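Tredgate handling rules: progress to the end of December

The written rules for hand-held gripper work are now in use at Sandton. Themba Dlamini checked 2133 of the 3452 recordings against them, and the rest will follow next quarter. Two rules changed after comments from Ubaldo Parisi: jaws must be fully open at the start, and shiny trays need their own log entry. 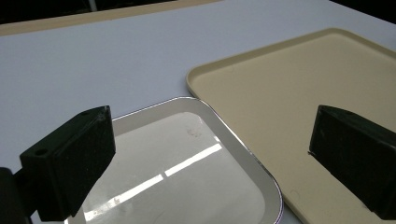 The glare rule is still in draft — we need another 1000 recordings before setting a limit. No change to the budget is requested.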